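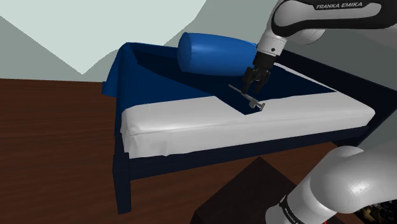

Overnight Sleep Study: Participants Wanted

Lokik is looking for adults to take part in a study of mattress firmness and sleep quality at our rooms in Stasinthorpe. Sessions run through the end of April.

Who can apply

You must be between 20 and 41 years old and usually in bed before midnight. You should not work night shifts or take sleep medication. If you share a bed at home you are still welcome, but you will sleep alone during the study.

What you will do

You will spend 9 nights with us, split over three weeks. Check-in is at 8:30 p.m. and you are free to leave after breakfast. Each morning you fill out a short form about how you slept and any stiffness in the back, neck or hips. Please skip caffeine after noon on study days. Bring your own pillow if you prefer it.

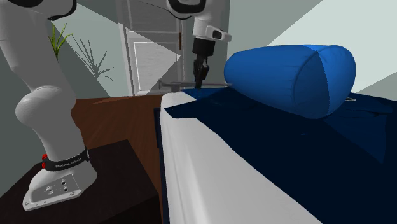
Bedside, grey-green room

Payment

Participants receive $200 per week, paid by check at the end of each week. If you withdraw early, you are paid for the nights completed. Parking is free in the Akpan Street lot. We do not cover travel from outside the county.

How to apply

Send your name, age, phone number and usual bedtime to Jaqueline Tovar, study coordinator, Lokik, Utance Building, Stasinthorpe. Applications close January 14, 2019. Those selected will get a call to set up a screening visit, which takes an hour and is unpaid.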